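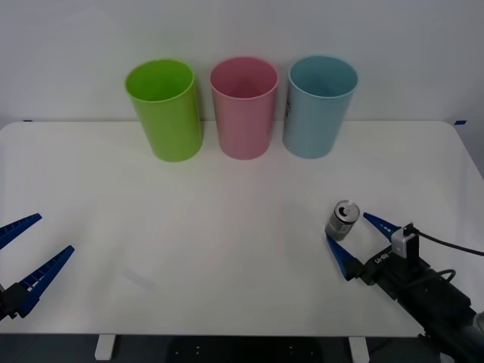 Drei Becher, eine Dose, zwei Greifer: Tischabräumen als Prüfung für Maschinen.

Den Tisch abräumen. Becher greifen, Becher stapeln, Dose in den Müll. Ein Kind kann das mit vier, ohne Begeisterung zwar, aber es kann es. Und die Maschinen? Kommt drauf an, wen man fragt, und an welchem Tag.

Bei Brillulano, einem kleinen Entwickler von Haushaltsautomaten, hat man im letzten August angefangen zu zählen. 500 Durchläufe, immer derselbe Auftrag, immer Plastikbecher. 98 davon gingen glatt durch, ohne dass jemand eingreifen musste. Klingt nach wenig. Ist es auch. Trotzdem redet man dort von Fortschritt, und wer die ersten Versuche gesehen hat, versteht warum.

Das Problem ist der Becher. Dünne Wand, kaum Gewicht, kippt beim kleinsten Stups. Zu fest gedrückt, und er verformt sich. Zu locker, und er rutscht weg. Deshalb die weichen, gerippten Finger, die sich beim Zupacken um den Gegenstand legen sollen. Und deshalb die Frage, von wo man kommt: von außen um den ganzen Becher herum oder oben an den Rand?
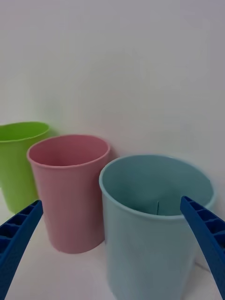 Am Rand ist es enger, dafür braucht der Arm weniger Platz daneben. Stehen die Becher dicht beieinander, reicht ein Zentimeter daneben und der Nachbar fällt mit um. Menschen korrigieren sowas im Vorbeigehen. Die Software muss neu schauen, neu planen, neu anfahren. Das dauert. Rund 400 Sekunden für einen gedeckten Kaffeetisch, sagt man bei Brillulano, wenn nichts schiefgeht.

In der Werkhalle sieht es anders aus. Der Verpacker Plavon lässt seit dem Frühjahr Dosen umsetzen, 2000 pro Schicht, immer gleiche Höhe, immer gleicher Abstand. Läuft. Aber eben nur, solange die Dose da steht wo sie stehen soll. Eine verbeulte dazwischen und die Linie wartet auf einen Menschen. Bei Danau, wo man Spülkörbe automatisch bestücken wollte, wurde das Projekt erstmal auf Eis gelegt. Zu viele verschiedne Gläser, zu wenig Geduld in der Geschäftsführung.

Also: noch nicht. Zuhause jedenfalls. Wer heute einen Arm in die Küche stellt, räumt dem Arm hinterher. Für die Halle mit festen Teilen, ja, da rechnet es sich teilweise schon - Strom, Wartung und Umrüstzeit müssen halt mit in die Rechnung.

Brillulano will die Versuchsreihe bis August wiederholen, dann mit Henkeltassen.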